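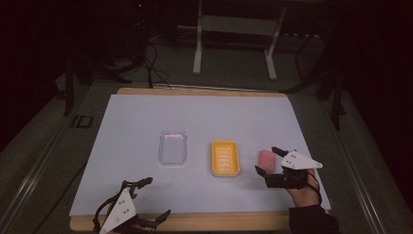 에일버 누넌(Ailbhe Noonan)

그림 2. 투명한 플라스틱 용기와 배수 홈이 있는 노란색 비누 받침.

3.2 고체 비누의 보관 습관과 말의 사용

앞 절에서 나는 고체 비누가 가정에서 사라지고 있다는 일반적인 견해를 소개하였다. 본 절에서는 드림엄(Drimham) 지역의 가구를 대상으로 한 면담 자료를 가지고 이 견해를 다시 검토한다. 면담에 응한 가구는 80가구이며, 그중에서 16가구는 액체 세제만 사용한다고 대답하였다. 나머지 가구는 적어도 한 장소에서 고체 비누를 사용하고 있었다. 그러므로 고체 비누는 사라졌다고 말하기보다 집 안에서 자리를 옮겼다고 말하는 것이 더 정확하다고 생각한다. 세면대에서 부엌으로, 또는 부엌에서 세탁 공간으로 옮긴 경우가 특히 많았다.

자리의 이동은 보관 도구의 선택과 관계가 있다. 응답자들은 도구를 크게 두 종류로 나누어 말하였다. 하나는 물이 빠지는 도구이고, 다른 하나는 물이 빠지지 않는 도구이다. 그림 2의 노란색 받침은 안쪽 바닥에 나란한 홈이 있으므로 첫째 종류의 형태를 이해하는 데에 도움이 된다. 같은 그림의 투명한 용기와 같이 벽이 있는 그릇은 원래 비누를 위한 물건이 아니어도 비누 조각을 모으는 데에 쓰인다고 여러 응답자가 설명하였다.

흥미로운 점은 이름의 문제이다. 응답자들은 배수 홈이 있는 도구를 '받침'이라고 부르는 데에 대체로 동의하였다. 그러나 벽이 높은 도구에 대해서는 '통', '그릇', '상자'를 섞어서 사용하였고, 한 사람이 같은 물건을 면담 중에 다른 이름으로 부르는 일도 있었다. 보일(Angharad Voyle)은 부엌 용기의 명칭을 다룬 논문에서, 이름은 물건의 모양보다 물건이 놓이는 장소를 따른다고 주장하였다. 우리의 자료는 이 주장을 부분적으로만 지지한다. 받침의 이름은 장소가 바뀌어도 거의 바뀌지 않았기 때문이다.

작은 비누 조각의 처리에 대해서는 세대의 차이가 관찰되었다. 나이가 많은 응답자들은 남은 조각을 새 비누에 붙이거나, 그물주머니에 넣어서 끝까지 쓴다고 하였다. 젊은 응답자들은 조각을 모아 두지만 실제로 다시 쓰는 일은 드물다고 하였다. 모아 둔 조각을 버리지 못하는 이유를 물었을 때, 가장 자주 나온 대답은 '아까워서'였다. 이 말은 경제적인 계산만을 뜻하지 않는 것으로 보인다. 한 응답자는 비누 조각의 값을 잘 알고 있으며, 그 값이 매우 작다는 것도 알고 있다고 덧붙였다.

본 조사에는 한계가 있다. 면담은 5월에만 실시하였으므로 습도가 높은 계절의 습관은 충분히 반영되지 않았다. 또한 응답자의 말에 의존하였고, 실제의 사용량은 측정하지 않았다. 사용량과 보관 도구의 관계는 4절에서 가계부 자료를 이용하여 따로 논의한다.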